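De : Gleice Frota
À : liste épicerie-partage
Objet : Re: Ranger les réserves avant l'hiver

Jeferson Bezerra a écrit :
> Bonjour à tous, chez nous les placards débordent et je retrouve
> toujours des paquets périmés au fond. Comment faites-vous, surtout
> pour les biscuits et la farine ? Merci d'avance !

Bonjour Jeferson, et bonjour à toute la liste,

Ta question m'a fait sourire, car j'ai passé mon samedi le nez dans les conserves ! Ma grand-mère mettait toujours le plus récent derrière et l'ancien devant, et je n'ai rien trouvé de mieux. J'écris la date au gros feutre sur chaque paquet (sur le devant, sinon on ne la lit jamais), et je fais le tour des étagères tous les mois.
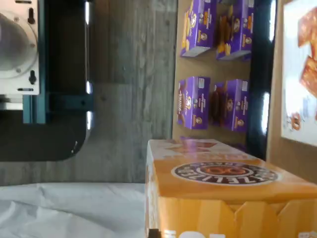 Chez Fatholm, en novembre 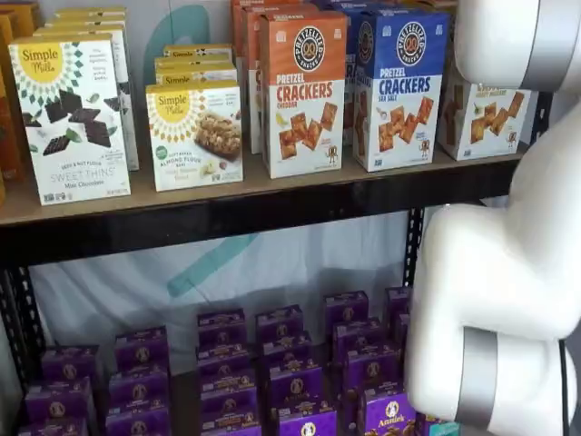

Pour la farine, je n'achète plus que 1000 g à la fois, et je la verse tout de suite dans un bocal bien fermé, à cause des mites. Les biscuits entamés vont dans une boîte en fer avec un morceau de sucre, et ils tiennent très bien une dizaine de jours, enfin, quand les enfants ne passent pas avant...

Si tu as trop de choses, apporte-les à l'échange de samedi, on commence à 10 heures. Je viendrai avec 4 pots de confiture de coings et ma recette de pain d'épices, celle avec 400 g de miel que tu m'avais réclamée.

Je vous embrasse tous,
Gleice

Messages récents
Bocaux à donner, quartier Lisov
Re: Mites alimentaires, que faire ?
Covoiturage pour Climeck
Recette de soupe au potiron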